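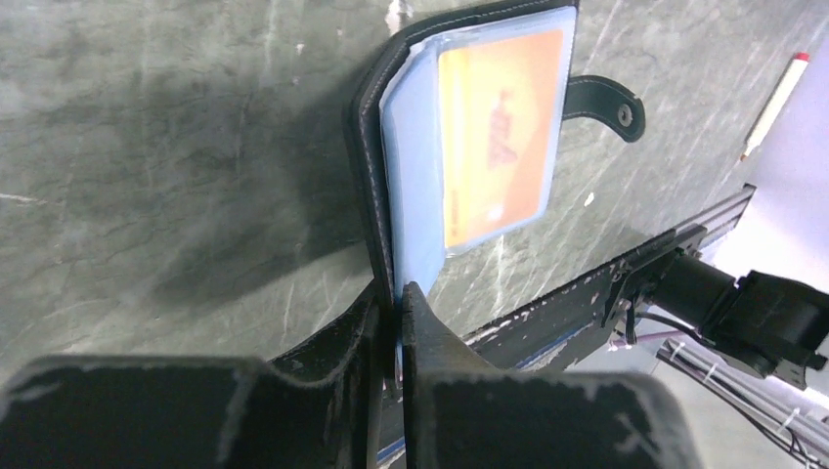 **Roswitha Danzer** – data lead, Sevard Learning Fund

# Sevard mentoring + bursary records, release 3

Quick readme, will tidy later. If you only need the column list skip down to Files.

Sevard pairs newly arrived adults with a mentor and pays a small bursary toward courses, exam fees, bus passes, that kind of thing. We get asked for numbers by funders, by two universities, and by other groups who want to set up something similar. Used to send out a different spreadsheet every time. Bad idea. So now there's one set of tables, same for everyone.

## What's in it

- One row per learner in `learners.csv`. 107 learners in this release.
- One row per meeting in `meetings.csv`
- One row per payment in `bursaries.csv`
- Exit survey answers in `exit.csv`, only for people who said yes to sharing

No names, no addresses, no dates of birth. Country of origin is grouped into regions. If you need finer than that, ask, but the answer is probably no.

## Where it comes from

Mentors fill in a short form after each meeting. Paper at first, then the Bemura form tool, so the early rows are typed up by hand and look it. Silvan Fankhauser did most of the typing and left his own notes in the `comment` column – leave those alone please, some of them are the only explanation we have for a weird row.

Bursary rows are exported from the accounts. Those are solid. Checked against bank statements by Fabian Sutter up to the end of the December batch.

Exit survey is self-reported. Twelve questions, four languages. The translations don't match perfectly on question 7 ("did you feel ready" vs "were you prepared"), so don't compare across languages on that one.

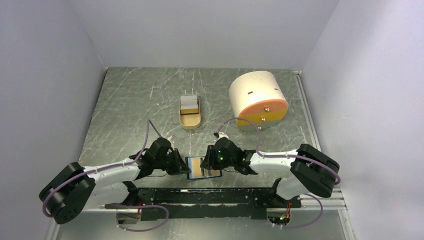 ## Files

| file | key | notes |
|---|---|---|
| `learners.csv` | `learner_id` | start month, region, level at entry, goal |
| `meetings.csv` | `meeting_id` | length in minutes, in person or phone, topic code |
| `bursaries.csv` | `pay_id` | amount, purpose code, approved by (role only) |
| `exit.csv` | `learner_id` | blank = skipped, 99 = didn't want to say |
| `codes.csv` | `code` | read this first!! |

Semicolon separated, UTF-8. Excel will try to turn some of the topic codes into dates. Import them as text.

## Known problems

- Meeting length is rounded by most mentors to the half hour. Some wrote 0 when they forgot. Treat 0 as missing.
- Learners who left and came back have one id but two start months. We kept the first one. The second is in the comment, if anyone wrote it down.
- `goal` was free text, then a dropdown. Severin Wallner recoded the old ones. Where he wasn't sure it says `other`, so `other` is too big.
- The bursary cap is 900 per learner per year. A few rows go over it. Those are exam retakes approved seperately, not errors. Purpose code `RX`.
- The Wasten group started later than the others and used its own topic list for the first months. Mapped as well as we could. If you're looking at topics over time, drop Wasten or run it on its own.
- Phone meetings are under-reported. No idea by how much.

## Please don't

Don't use this to rank mentors. The ids were scrambled partly for that reason, and a mentor with short meetings often had the learner with two jobs.

Don't publish any table with a cell smaller than 5. Merge it or leave it out. This goes for charts too.

Don't try to match it with the Pellegrini course lists. Different consent, different people signed off, and we promised.

And please no "success rate". We've been asked for one a lot. Someone who stops after two months for a full time job is in here as `left_early`, same as someone who got sick or just stopped answering. The table can't tell you which.
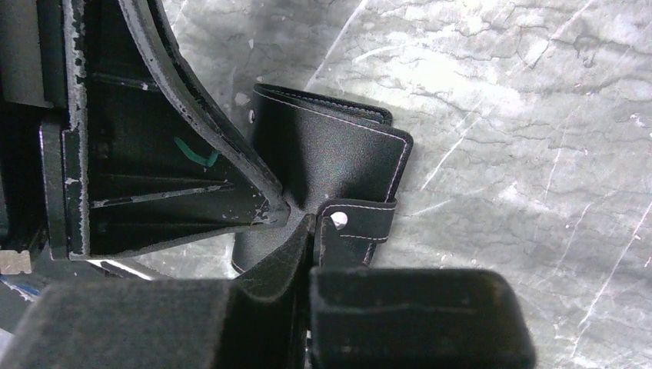

Things it is OK for: how often pairs meet, what the money goes on, how long people wait between signing up and the first meeting (too long, we know), planning how many mentors you'd need for a group your size.

## Getting it

Write to Édgar Cuadros at the office. Say who you are and what you want it for, a couple of sentences is fine. He sends back a one-page agreement, you sign it, you get a link. Link works for a week. Mornings are best if you'd rather call.

Delete your copy when the project's done and drop us a line that you did.

## Changes

**Release 3**
- added exit survey
- purpose codes cleaned up, old `MISC` split into travel, books and child care
- removed the mentor age column, nobody had filled it in properly
- fixed duplicate payments from the accounts export

**Release 2**
- Wasten added
- region grouping instead of country

**Release 1**
- learners and meetings only. Don't use, the ids don't line up with the later ones

## To do

- waiting list table (Fabian has a draft)
- write down how `level at entry` gets decided, right now its in Severin's head
- one more pass on the comment column for anything that could identify a person
- German version of this readme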